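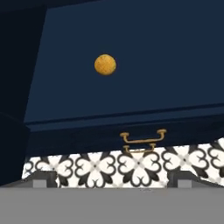
Tips for VR headsets at home

Keep the lenses dry
Wipe each lens with a dry microfibre cloth, from the middle to the outside in small circles. Never use alcohol or window spray. If there is a greasy mark, breathe on the lens softly and wipe again.

Wash the face cover
The fabric cover of my Gudix comes off with four clips. I wash it by hand every Friday in lukewarm water with a little mild soap, and leave it 12 hours to dry in the shade.
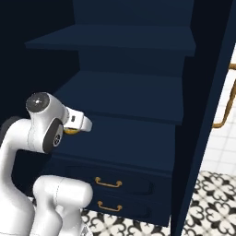
Store it away from the sun
Sunlight through the lenses can burn the screen in a few minutes. Put the headset in a drawer or a cloth bag, with the lenses down.

Mind the battery
For a long pause, such as our holiday in July, charge to about 70 per cent and switch off completely. Take the batteries out of the controllers also.

Ghazala Swati, Tendlow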